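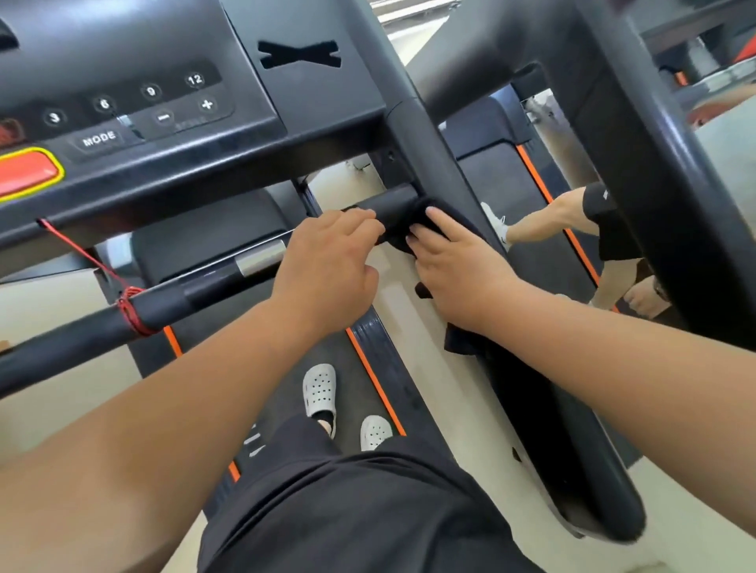
Yeoman Tasting Notes is a plain text collection of 413 whisky and brandy notes written by members of a small tasting group. Every note follows the same layout and every score uses the same scale, so the notes can be sorted, searched and compared. The scale runs from 0 to 12, in whole numbers only. Four points on it have fixed wording: 3, 6, 9 and 12. A 3 means drinkable if poured for you. A 6 means sound, no faults, no great interest. A 9 means you would buy a bottle. A 12 means you would buy a second bottle before finishing the first. Scores in between are left to the taster.

Release: 2
Release date: Oct 4, 2002
Maintainer: Amber Whiteley
Tasters: Glenys Goodall, Dirceu Miranda, Tia Mapplebeck, Misaki Koyama

What is in the package

notes.txt – all the notes, one after another, separated by a line of equals signs
bottles.txt – one line per bottle, with bottle number, name, type, strength and size
words.txt – the list of smell and taste words the group agreed on
changes.txt – differences from release 1

The files are plain ASCII. Lines end the way DOS likes them. If your editor shows everything on one line, convert the files first.

Layout of a note

Each note has these fields, always in this order:

Bottle: the number from bottles.txt
Taster: initials
Opened: new, half or low, meaning how full the bottle was when poured
Nose: free text
Palate: free text
Finish: free text
Water: yes or no
Score: 0 to 12

A sample note from the file:

Bottle: 88
Taster: DM
Opened: half
Nose: Wet hay, pear skin, a little furniture polish. Opens up slowly. Some vanilla after ten minutes.
Palate: Sweeter than expected. Barley sugar, then white pepper. Thin in the middle.
Finish: Short to medium. Dry oak.
Water: no
Score: 7

How the notes were made

Tasters pour 2 cl into a tulip glass and leave it alone for five minutes. The nose is written down before anyone takes a sip. Water is added with a dropper, and if it is added the palate field describes the whisky both ways. We do not talk until everyone has a score on paper. After that we talk a lot, but nothing said then goes into the file. Scores are not changed later.

Glenys and Tia taste from 700 ml bottles wherever they can. Misaki works mostly from miniatures, which is marked in bottles.txt with an M. Miniatures do not always taste like the full bottle, and some of the older ones have lost strength. Treat the M lines with some care.

The Vulberg and Mamelitz brandies were added in July. There are few of them and they were all tasted by Dirceu, so there is nothing to compare his scores against. Glenys has promised to go through the Mamelitz bottles for the next release.

Known problems

Smoke words are uneven. Tia writes "peat" for almost anything smoky. Misaki separates bonfire, tar, ash and kipper. A search for "peat" will miss many of Misaki's notes, and a search for "ash" will miss nearly all of Tia's. The list in words.txt puts them under one heading, so search by heading if you can.

The Opened field was not recorded in the earliest notes. It is blank there and has not been filled in from memory.

Bottle 131 appears twice in bottles.txt with different strengths. We think there were two bottlings and the labels were mixed up. Both lines are kept until someone finds the carton.

Scores bunch up between 6 and 9. There are very few below 3, partly because we buy our own bottles and avoid the ones we expect to dislike.

The Allano notes were typed up from a notebook with a water stain across several pages. Words we could not read are shown as [?].

Changes since release 1

Half points are gone. They were rounded down, and the old score is kept in changes.txt next to the new one.
The Color field was dropped. Caramel coloring made it close to useless and no one was filling it in the same way.
Spelling of distillery names was checked against the labels.
Three notes were removed at the taster's request – head cold.

Using the notes

Copy them, print them, pass them around. Please keep the taster's initials with each note, and do not quote the scores in an advertisement or on a shelf card. Extracts of up to 2,000 words may be reprinted in club newsletters without asking. For anything longer, write to Amber first.

Corrections are welcome, above all to bottles.txt. Send the bottle number, the line as it stands now and the line as it should be. New notes from outside the group are not being taken for this release.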